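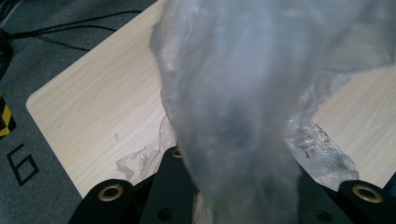
半透明の白っぽい袋と、明るい色の木

暮らしと文化財の相談ひろば > 古文書・民具 > 寄贈と寄託

義父の家の蔵から出てきた古文書、寄贈と寄託のどちらがよいのでしょうか

Natalie Haworth さん

はじめまして。日本に嫁いで長くなりますが、こういう場所に書き込むのは初めてなので、失礼があったらお許しください。文章は夫に少し見てもらっています(夫は「長い」と言っていますが、削れませんでした)。

夫の実家は昔、村の庄屋のような役をしていたそうで、裏に土蔵があります。屋根がだいぶ傷んできて、来年の梅雨までには直すか壊すか決めようという話になり、5月の連休に家族で中のものを出しました。茶碗やお膳はだいたい想像していた通りだったのですが、二階の長持の底に、ひもでくくられた紙の束がありました。義父も存在を知らなかったようです。夫と二人でそっと数えたところ、綴じてある帳面と一枚ものを合わせて69点。古いものには文政という年号が読めるので、200年ほど前のものだと思います。残念ながら私たちに読めるのは年号と名字くらいで、あとは流れるような線にしか見えません。でも、見ているだけで胸がいっぱいになりました。この線を引いた人がこの家にいたんだなあ、と。

さて、ご相談です。市の資料館に電話をしてみたところ、とても感じのよい学芸員さんが出てくださって、一度見に来てくださることになりました。そのとき「寄贈か寄託か、ご家族でお考えを聞かせてください」と言われたのですが、恥ずかしながら違いがよくわかりません。寄贈は差し上げること、寄託は預けること、というところまでは辞書で調べました。

家族の意見は分かれています。義父は「うちに置いておいても虫に食われるだけだから、みんな差し上げてしまえ」と言います。夫の姉は「先祖のものを手放すのは寂しい、預けるだけにしたい」と言います。夫はどちらにもいい顔をしています。私は、子どもたちが大きくなったときに見に行ける形であれば、どちらでもよいと思っています。

それから、学芸員さんがいらっしゃるまでに、こちらで何かしておくことはありますか。ほこりがかなり多くて、帳面の何冊かは紙どうしがくっついています。きれいにしてお見せしたほうが失礼がないかな、と思う一方で、触らないほうがよいような気もしています。蔵の中には仏様の絵の掛軸もあるのですが、これも一緒に相談してよいものでしょうか。

長くなってしまってごめんなさい。経験のある方、どうぞよろしくお願いいたします。

Wallow さん

Natalie Haworthさん、はじめまして。読ませていただいて、自分の家のときのことを思い出して懐かしくなりました。うちは母方の実家が造り酒屋で、店をたたむときに帳簿類がどっさり出てきまして、県の文書館にお世話になりました。素人の経験談ですが、お役に立てばと思って書きます。こちらも長いです。お茶でも飲みながらどうぞ。

まず寄贈と寄託ですが、お調べになった通りで、寄贈は所有権ごと館に移ります。寄託は所有権がご家族に残ったまま、保管と、約束した範囲での公開や研究利用を館にお願いする形です。お義姉さまのお気持ちはよくわかります。うちも最初は全員「寄託で」と言っていたんです。

ただ、寄託には意外と「家の側の仕事」が残ります。うちが相談した館では契約に期間があって、期限が来るたびに更新の書類を書く決まりでした。所有者が亡くなれば、誰が引き継いだかを届けなければなりません。伯父が元気なうちはよいけれど、そのあと従兄弟たちが全国に散らばってしまったら誰が判を押すのか、という話になって、そこで急に皆が黙ってしまいました。結局うちは寄贈にしました。館によっては寄託を新しく受けていないところもありますし、反対に、まず寄託で受けて整理が終わってから寄贈に切り替えられるところもあるようです。これは学芸員さんに直接お聞きになるのがいちばん早いです。

寄贈にしたら二度と会えないのでは、という心配も、うちの場合はまったくの取り越し苦労でした。事前に連絡すれば閲覧室で見せてもらえますし、目録ができたときには母の家の名前のついた「○○家文書」としてまとめられていて、母はその目録を仏壇に供えていました。あれを見たとき、ああ、これでよかったなと思いました。お子さんたちに見せたいというお気持ちは、寄贈でも十分かなうと思いますよ。

それでも話し合っておいたほうがよいことを、思いつくまま書いておきます。

一つは、誰の持ち物なのかという確認です。お義父さまのご両親から相続するときに、蔵の中のものまではっきり分けた家は少ないと思います。お義父さまにごきょうだいがいらっしゃるなら、先に一本電話を入れておくと後々もめません。うちはこれを怠って、叔母にしばらく口をきいてもらえませんでした。

もう一つは、中に書かれている内容のことです。昔の帳面には、お金の貸し借りや、村の中のもめごと、人の出自に関わることが、実名で書かれていることがあります。ご近所に同じ名字の家が今も続いている土地だと、公開のしかたに気をつかいます。館の方はこのあたりに慣れていらっしゃるので、「気になるところがあれば公開前に相談してほしい」と伝えておけば大丈夫です。

それから、受け入れられないと言われる可能性も、ほんの少しだけ心に置いておいてください。収蔵庫がいっぱいの館は本当に多いんです。市の資料館が難しくても、県の文書館や大学の研究室、地元の史料を守る会などを紹介してもらえることがあります。一か所で断られても、どうかがっかりして捨ててしまわないでくださいね。

うちは最初の電話から正式な受領書をいただくまで8か月かかりました。館の中で受け入れを決める会議が年に何度かしかなかったためです。屋根の工事のご予定があるなら、その時期を早めに伝えておくと、仮に預かってもらえるかどうかも含めて考えてくださると思います。

掛軸も、遠慮なく一緒に見ていただいたらよいですよ。文書と美術では担当の方が違うかもしれませんので、次にお電話なさるときに「掛軸もあります」とひと言添えておくと親切かなと思います。ただ、仏様の絵でしたら、お寺さんとのおつきあいの中で伝わったものかもしれませんから、菩提寺のご住職にも尋ねてみてください。案外、来歴をご存じだったりします。

Grolum さん

寄贈一択だと思います。家に置いても読めないでしょうし。売れる値段のものかどうかは見てもらわないとわかりませんが、庄屋の文書はばらばらに売られると価値がなくなると聞いたことがあります。ネットに出すのだけはやめたほうがいいです。うちの町でも、よその県の古書店に流れた帳面を後から買い戻した話がありました。

Skindis さん

Wallowさんのお話がとても丁寧なので、私は「いらっしゃるまでに何をしておくか」のほうだけ書きますね。地元の公民館で古文書を読む会に入って7年になります。先生のお供で、旧家の蔵にお邪魔することもときどきあります。

お気持ちはとてもよくわかるのですが、掃除はなさらないでください! ほこりだらけのまま見せていただくのが、伺う側にはいちばんありがたいのです。先生はいつも「蔵から出たときの順番も史料のうち」とおっしゃいます。どの束とどの帳面が一緒にくくられていたか、長持のどのあたりに入っていたか。それだけで、誰がいつまとめたものか見当がつくことがあるそうです。もうひもをほどいてしまった束があっても、落ち込まないでくださいね。覚えているうちに「これとこれが一緒だった」と紙に書いて、そばに置いておけば大丈夫です。その紙も鉛筆書きにしてください。

くっついている紙は、絶対にはがさないこと。乾いているように見えても、端を少し引いただけで字の書いてある面がごっそり持っていかれます。私も一度、先生の目の前でやりかけて、見たこともないような怖い顔をされました。専門の方なら時間をかけて開けられる場合がありますので、そのままお渡ししましょう。

直接のりやテープで補強するのもいけません。付箋も跡が残ります。輪ゴムは溶けて貼りつきますから、もしどなたかが束ねていたら、無理のない範囲で外しておいてください。防虫剤も、何種類か一緒に入れると反応して染みになることがありますので、慌てて買いに行かなくてよいですよ。

置き場所は、蔵の屋根が傷んでいるのでしたら、母屋の中の、直射日光が当たらず風の通る部屋がよいと思います。床に直接置かずに、すのこや棚の上へ。台所やお風呂の近く、エアコンの風がじかに当たるところは避けてください。入れ物は、きれいな段ボール箱に薄い紙を敷いたくらいで当座は十分です。梅雨の間は、蓋をぴったり閉めきらずにときどき様子を見てあげてください。かびのにおいが強いものがあれば、ほかと分けて別の箱に。触るときはマスクをなさってくださいね。古い蔵のほこりは、吸い込むと喉にきます。

写真は撮っておかれるとよいと思います。長持も、束の外側も、撮れるところだけで構いません。もう一度蔵に入って、長持のあった場所を撮っておくのもおすすめです。あとで学芸員さんが喜ばれます。フラッシュはなしで、窓際の明るさがあれば携帯電話で十分きれいに写ります。

手袋のことをよく聞かれるのですが、和紙の帳面でしたら、石けんで手を洗ってよく乾かした素手のほうが、紙の端をひっかけずに済みます。ハンドクリームはその日だけ我慢。指輪と腕時計も外してください。掛軸は、お一人で広げないほうがよいです。古い表具は折れたところから裂けますので、巻いたまま、箱があれば箱ごとお見せしてください。箱の蓋の裏に何か書いてあることも多いので、蓋は捨てないでくださいね。

最後に、これはお願いに近いのですが、お義父さまのお話をぜひ録音しておいてください。子どもの頃の蔵の様子、おじいさまから聞いたこと、屋号、田んぼの呼び名。文書に出てくる地名が今のどこなのか、地元の方の記憶がないとわからないことが本当に多いんです。うちの会でも、読めた字の意味がわからず困っていたら、隣の席のおばあさんが「それ、うちの裏の坂のことよ」と教えてくださったことがありました。

もしご興味があれば、お近くの古文書の会をのぞいてみてください。初めての方でも、名字と地名から少しずつ読めるようになりますよ。

Natalie Haworth さん(お礼)

皆さん、こんなに早く、こんなに丁寧に教えてくださって本当にありがとうございます。夫と二人で声に出して読みました。

実は、ブラシで一冊だけほこりを払いはじめたところでした。すぐにやめました。危なかったです。束のひもは二つほどいてしまったので、今夜、覚えていることを鉛筆で書いておきます。

義父には弟が二人いますので、夫から電話をしてもらうことにしました。義姉にWallowさんの仏壇の目録のお話をしたら、しばらく考えて「それなら寄贈でもいいかもしれない」と言っていました。まだ決まりではありませんが、学芸員さんに更新の手続きのことも聞いたうえで、もう一度みんなで話します。義父の録音は、お酒が入る前の夕方にお願いしてみます。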